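# Zovside Packing Room: Progress Report to the Lekota Fund

July 14, 2018. Covers bagging, sealing and storage work under the packing materials grant. 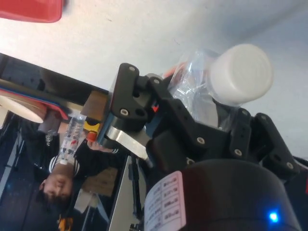
Ilze Eglītis replied to the draft of this report with one request: state clearly which bag is now the standard, as the spring report left two in use and the shelf labels still showed both. The standard is the clear plastic bag in the medium size. The large bag is kept for odd shapes only. Shelf labels have been changed to match.

## Work completed

A white cylindrical item in a clear bag is the hardest of our regular packs to keep neat. The round end pushes the film into folds, and the folds trap air near the opening. The packing sheet now calls for the item to go in flat end first, with the spare film twisted once and folded under.

Output for the period was 1,857 packs. Of these, 722 were round containers and the rest were flat or boxed goods. Rework came to 268 packs. Most rework was due to one of two faults:

- film torn at a fold during handling
- bag closed with too much air, so the pack would not sit in the carton

The first fault was traced to a batch of thinner film from Oltum. The remaining stock of that batch has been set aside for dry paper goods, where tearing has not been a problem. The second fault fell after the fold-under step was added to the packing sheet, but it has not gone away. Packs closed near the end of a shift still show it more often.

## Materials and storage

Film is now bought from Jadow on a standing order. Cartons are held in lots of 20 and stacked no more than four high. The lower shelf on the east side was bowing and has been replaced. The old shelf brackets were reused.

Bags were previously stored loose in a drawer, where they picked up creases before use. They are now kept flat in their delivery sleeves. A sleeve is opened only when the one before it is empty.

## Open items

1. The written check for finished packs is still in draft. It covers closure, labels and visible tears, and does not yet say how much trapped air is acceptable.
2. Round containers of different heights share one carton size. Short ones need a filler sheet, and the filler is not in the current budget line. We ask that it be moved from the unused repair line.
3. Labels applied over a fold lift at one corner. Two placements are being compared, one near the base of the bag and one on the flat side.

## Next period

The finished check will be sent with the October report, along with rework figures split by fault. Carton trials for the short containers will start once the filler request is answered. No change to staffing or to the total grant amount is requested.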